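About Buvemside

Buvemside is a textile sorting workshop in Drivgate. We are 9 people and we began with one long table, where all the clothes were sorted by hand. Today a part of this work is done by robot arms, with a system we named Tadodau.

We want to be clear about what this changes. Every person who sorted by hand before is still with us. They lift less and they stand less. Instead they teach the machine, check its choices and repair good clothes, for which we never had enough time. Each new worker gets 120 hours of paid training, and no experience with computers is needed.

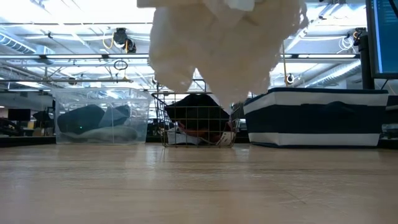
Sorting remains the centre of our work, and it is our staff who decide the rules for it. The containers are ordinary ones, such as the clear plastic bin, the wire basket and the striped fabric bin on our table, and everybody can move them without tools. Our partner Dafis looks after the arms. Visitors are welcome on Thursday from 7 in the morning.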